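Sorting Blocks: How Mixed Things Are Put in Order
Pernommont Children's Museum - Learning Pages for Ages 7 to 10
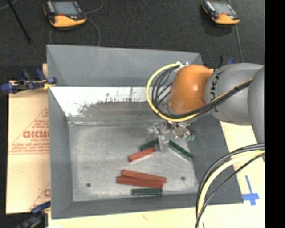 Red and dark green blocks in a metal bin with sloping walls.

What is sorting?

Sorting means putting things into groups. The things in one group are alike in some way. They may have the same color, the same shape, the same size or the same weight. When you put forks in one part of a drawer and spoons in another, you are sorting.

The blocks in the picture are all long and narrow, so sorting them by shape would give only one group. Sorting them by color gives two groups, with three red blocks in one and three green blocks in the other. The way of sorting has to suit the things that are being sorted.

Why do blocks lie in a jumble?

Think of a toy box at the end of the day. Each toy comes to rest wherever there is space for it. Long things are especially likely to end up at different angles. One may lean on another, and one may partly cover its neighbor.

A jumble is harder to sort than a neat row. If a block lies on top of another, the top block should be picked up first. Pulling out the lower one could make the others slide. People who sort things for their work learn to look at the whole pile before they reach for anything.

Why do some bins have sloping walls?

A box with straight sides has corners at the bottom where small things can get stuck. A bin with sloping walls is wider at the top than at the bottom. Things that land on a smooth slope tend to slide toward the middle, where they are easier to reach. The wide top also leaves more room for reaching in.

You may have seen the same idea at home. A funnel has sloping sides, and so do many mixing bowls. The flour at the edge of a bowl can be pushed to the center with a spoon very easily.

Why use metal?

Metal is strong. Hard objects can be dropped into a metal bin many times and the bin will keep its shape. It may become scuffed, as the bottom of this one is, but scuffs do not stop a bin from doing its job. Metal is also easy to wipe clean.

Sorting at our museum

The Lekota Gallery, on the upper floor, has a sorting table for visitors. It was planned by Annatjie Joubert, who teaches our school groups, and built in our own workshop by Eugeniusz Kwiatkowski. The drawers under the table hold 700 wooden pieces in many shapes. Children may sort them in any way they choose and then ask a friend to guess the rule.

School groups of up to 8 children may use the table at one time. Please return all pieces to the drawers before leaving the gallery.

Try it yourself

You will need a large bowl, some small trays or plates, and a collection of safe household objects such as buttons, clothespins, bottle caps and crayons. Ask an adult before you begin.

1. Put all the objects in the bowl and mix them gently.
2. Choose a rule, such as color.
3. Sort the objects onto the trays, taking one object at a time.
4. Put everything back and sort again with a new rule.
5. Compare the two results. Which objects stayed together both times?

Some objects may not fit your rule. A button with two colors could belong in either group. You may make a new group for it, or you may change the rule - both are good answers.

Words to know

Bin: a large open container for holding things.
Group: a set of things that are alike in some way.
Slope: a surface that is higher at one end than at the other.
Sort: to put things into groups by following a rule.

Page last reviewed: 2024-06-14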